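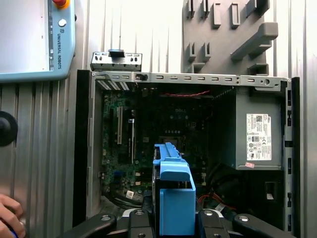 Getting Your Old Computer Ready to Pass On

If you're anything like me, there's an old desktop computer somewhere in the house that you've been meaning to deal with for ages. Mine lived under the stairs behind the hoover, and it stayed there for the best part of six years while I told myself I'd get round to it in September (I never said which September, so I suppose I kept my word). When I finally sat down with it, the whole job took one afternoon and two pots of tea, and I've written it out in the order I wish I'd followed.

Step 1: Have a proper look at what's on it

Plug it in and let it grumble into life. Before you copy a single thing, go through the desktop, the documents folder and the downloads folder, and then look in the odd places too. I found 1,946 photographs in a folder called "new folder 2", including every picture we took on our holiday in Narnness! Write a list on paper as you go. Email programs are worth a special look, as older ones keep their messages on the computer itself.

Step 2: Copy everything, then copy it again

You'll want an external drive with plenty of room. Mine came to 238 gigabytes, which I copied across overnight. In the morning, open a good handful of files from the copy and check that they look right, and then make a second copy to leave at a relative's house or in a drawer at work.

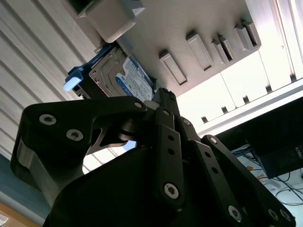 Deciding what to do with the old drive comes next, and people do get in a muddle over it. Deleting your files and emptying the bin leaves a good deal behind, so you either wipe the whole drive with a proper erasing program or you take it out and keep it. I'm a keeper by nature. Where the drive lives varies from one case to another, and you may have to hunt a bit: the hard disk here sits up on the underside of a light grey metal panel, so do look beneath things as well as on top of them. Shut the computer down and pull the plug out of the wall before you go in, and put your screws in an egg cup.

Step 3: Sign out of things

Do this before the drive comes out, please, and learn from my mistake. Music and photo programs often allow only so many computers per account, and the old one goes on counting until you tell it to stop. Sign out of your browser as well and clear any saved passwords.

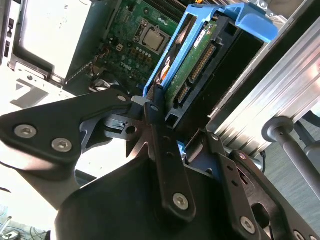
Finding a good home is the part I enjoy most. My friend Getachew Nigatu takes in old machines at Hafstein, where he gets them going again for families who need one, and he'd always rather have the whole thing than a box of bits. He's also glad to get a peek inside first, and a desktop with its chassis open like this one is much easier to talk over than a closed box. Ring before you turn up, and ask whether they'd like the keyboard and mouse too. If yours is past saving, your local tip will usually have a spot for electricals.

Once it's gone, put your paper list in with the backup drive. I keep mine in the bureau, in an envelope marked PHOTOS, and I've already been back to it for the Narnness ones.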